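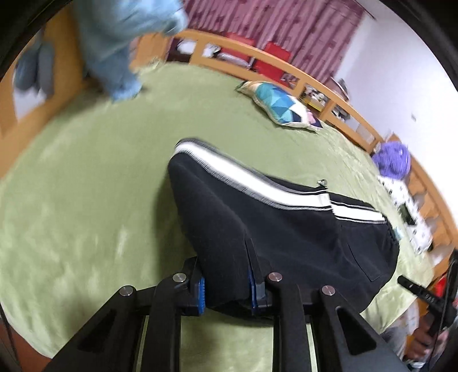

Black garment with white stripes, on a green bed cover.

Product Review: Skulik Folding Laundry Rack
Reviewed by Morfudd Kemeys for Travora Residential Services

The Skulik rack was placed in 9 of our furnished units and used for one full season. It opens in a single motion and stands firmly on tile and carpet. Sportswear, shirts and towels fit well; double sheets must be folded over two rails. The rack weighs little enough for most residents to carry upstairs.

The hinge covers are the weak point. Three came loose by December, and replacements had to be ordered separately. The Van Wijk model we used before had no such fault but took up more closet space.

Rating: 3 out of 5. Suitable for short-stay units. Not advised for shared laundry rooms.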